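3. 実習課題の設計と実施

3.1 授業の位置づけ

本研究で対象とした授業は、学部3年次の選択科目「ロボット工学演習II」の後半に置かれたプロジェクト型実習である。受講者は5班に分かれ、双腕マニピュレータによる卓上作業を題材として、動作教示、データ整理、方策の学習、評価までを一貫して担当した。課題の原案はAbeysekaraが作成し、班ごとの技術指導はArayaが行った。前年度までの実習では単腕による積み木の移動を扱っていたが、早い段階で完成する班が多く、後半の時間が報告書の体裁を整える作業に費やされる傾向が認められた。このため、本年度は両腕の協調を必要とする配膳・下膳課題に改めた。

課題名は学内の呼称に従い「Plerkwood課題」とする。また、教示データの収録と再生には、本学で整備した演習用ソフトウェアPlostnessを全班共通で用いた。班ごとに異なる環境を構築させた場合、ソフトウェアの導入に要する時間の差が学習成果の差に混入するおそれがあるためである。

3.2 課題の内容

各班は、机上に配置された皿、トレイおよび小片を対象とし、指定された終状態に至るまでの動作を遠隔操作により教示する。初期配置は毎回変更されるが、使用する物品の種類は班内で固定とした。終状態の指定は文章のみで与え、手順の分割、左右の腕の役割分担、把持位置の選択はすべて受講者の判断に委ねた。図1に、作業中の机上の様子を示す。

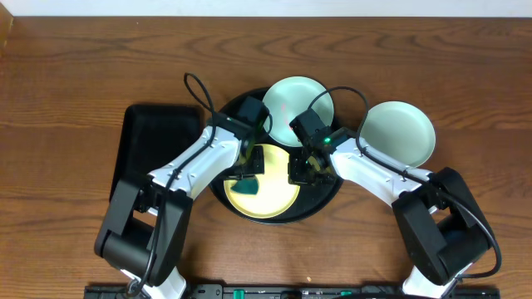
図1 双腕による配膳・下膳課題の作業状況。丸形の黒いトレイ上で左右のグリッパが向かい合う。

左右のグリッパが同一のトレイ上に進入する配置では、両手先の間隔が狭くなり、手首部の干渉を避けながら動作を組み立てる必要がある。事前の安全講習では、両腕を同時に中央へ寄せる操作を行う場合、一方を先に停止させてから他方を動かすことを原則として指導した。ただし、この原則を厳密に守ると教示時間が長くなるため、後半の回では班内で協議のうえ、同時動作を取り入れることを認めている。

皿のように縁の浅い物品は、指先を差し入れる角度がわずかに変わるだけで把持の成否が分かれやすい。この点について教員側からは解法を提示せず、班ごとに試行記録を作成させ、失敗した試行についても削除せずに保存するよう求めた。記録様式には、操作者名、初期配置の番号、終了時の状態、操作者の所見の各欄を設けた。所見欄の記述量には班による差が大きく、第2班では操作者が交代するたびに把持位置に関する申し送りが記入されていた一方、第4班では空欄が目立った。

3.3 収録と評価の手順

教示データの収録は2025年11月に実施した。各班の収録数は最大220試行とし、超過分は評価の対象から除外した。最終的に、最も多い班で216試行、最も少ない班で200試行が得られた。収録数の下限は設けていないが、いずれの班も割り当てられた時間をほぼ使い切っている。

学習済み方策の評価は12月に、収録に用いなかった初期配置で行った。採点はSelvanayagam記念演習室において教員2名が独立に行い、判定が分かれた試行は映像を再確認して決定した。評価項目は、終状態の達成、物品の落下の有無、および両腕の接触の有無である。所要時間は記録したものの、成績には反映させていない。速度を採点対象とした予備実施において、受講者が物品を引きずる動作を多用し、課題の趣旨から外れた教示が増加したことによる。

なお、評価に先立ち、各班には方策の予想される失敗を書面で提出させた。提出された予想と実際の失敗との対応関係は、受講者が教示データの偏りをどの程度把握していたかを示す資料となるため、次章において班別に検討する。

3.4 受講者への配慮

遠隔操作の習熟には個人差があり、特定の受講者に操作が集中すると、他の受講者が記録係に固定されるおそれがある。そこで、操作、配置、記録の三役を1回の演習時間内に必ず一巡させることとし、交代の時刻は共有ノートFloritzに記入させた。体調等の理由により操作を希望しない受講者については、申し出により配置または記録の担当とし、成績上の不利益が生じないよう取り扱った。本論文で用いる記録は、研究利用に関する説明を行い、同意が得られた受講者のものに限っている。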